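Isama adds kitchen bench to its robot equipment plan for next year

The Isama training kitchen will get its own robot arm budget line starting in February, after months of sharing hardware with the packaging lab down the hall. The plan, drawn up with equipment planners at Trillberg, covers arms, grippers, tables, spare parts and a surprisingly long list of play food.

It's a big step for a small program, and the people who work at the benches are thrilled. Kitchen work is messy and full of odd shapes, and a plate, a mug and a rubbery banana each ask something different of a gripper.
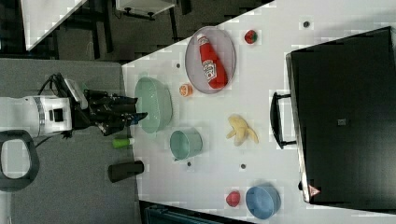
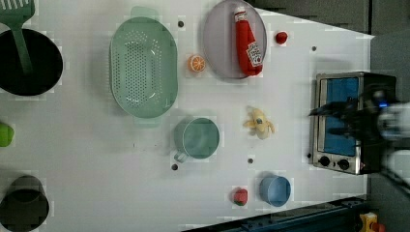
Toy food, tableware and a robot arm at the white table.

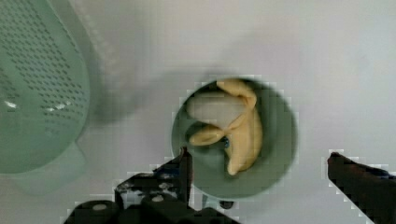 What should a program buy first, the arm or everything that goes around it?

Start with the bench and the small stuff, then choose the arm to suit it. Isama's planners wrote down every task they wanted to run, bought the tableware and play food for those tasks, and only then asked for quotes on arms. Reach, lifting capacity and finger length were much easier to settle once there was a real table to measure.

The plan calls for 2 new benches in the first round, with a third to follow if the lab can free up floor space. Each bench has its own line for fingers and cables, the parts that wear out fastest, plus a fixed allowance of $200 a month for props. That last figure drew some smiles at the first budget meeting. It was raised twice before the plan was approved, and it could go up again! Play food gets squashed, cups go missing, and a bowl in a slightly different green can send someone back through a whole week of notes.

Trillberg's contribution is mostly on the planning side. Its staff put together a shared spreadsheet that tracks the age of each part and when a replacement should be ordered, and the Isama team has already filled in 14 months of records from the old setup. Gripper fingers had the shortest life by a wide margin, so the new plan keeps spare sets on the shelf instead of ordering them one at a time. Tables, on the other hand, hardly cost anything after the first purchase, apart from the odd new mounting hole.

Bạch, the supplier for the benches, will ship them flat and send a fitter for the first one. The crew will put the second together on its own, and several people have already asked to be there for it.

There is still one open item. The planners would like a service contract for the arms, with a loaner sent out whenever one is down for repair. Quotes have come in from two dealers and the gap between them is wide. For now the plan sets aside around $1000 per arm for the first year of service, with a note to look at it again in the summer.

Godham, which runs a similar kitchen bench on a tighter budget, has asked for a copy of the spreadsheet and will get one as soon as the supplier prices are taken out. The two programs also hope to order fingers together, as the price per set drops quite a bit on larger orders.

Teams that want bench time in the spring should send in a task list and a props list together. Requests without a props list will go to the back of the line.

Contact the Isama equipment desk | Copyright Isama, all rights reserved | Back to top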